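Ekusdale Adds Two-Arm Robot Stations at Bivstead Service Center

BIVSTEAD – August 17, 2021 – Ekusdale, a repair and refurbishing company for household and office equipment, today announced that two-arm robot stations are now part of daily work at its Bivstead service center. The stations were supplied by Dullau and entered regular use in July, following a trial period on the second shift.

The Bivstead center employs 41 people in handling, inspection and repair. No positions have been removed as a result of the change. Employees who previously spent full shifts lifting and turning returned units now divide their time between the stations and the inspection benches. Each station is run by a team of 3, and team members change places during the shift. 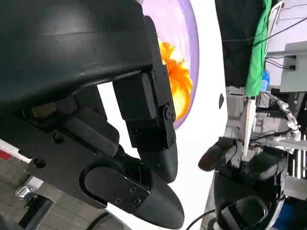
Two black grippers at a white, curved unit with a purple dome. Photo: Ekusdale

Under the new arrangement, employees decide which units go to a station and which remain at the bench. Units with unusual damage continue to be handled by hand. Any employee may stop a station at any time, and a stopped station is restarted only after the team lead has checked it.

All station staff completed 50 hours of paid training before taking up their new duties. The training covered safe working distances, gripper changes and basic fault finding. Completion is recognized in the company's pay scale – a point requested by employees during the trial.

During the trial, the stations handled some 898 units. Ekusdale used employee reports from that period to revise the floor layout and lengthen the handover between shifts.

The company will review the workload at Bivstead together with employee representatives before deciding on further stations. A separate agreement with Wang covers spare parts and maintenance.

Press contact: Ekusdale Communications Office, Bivstead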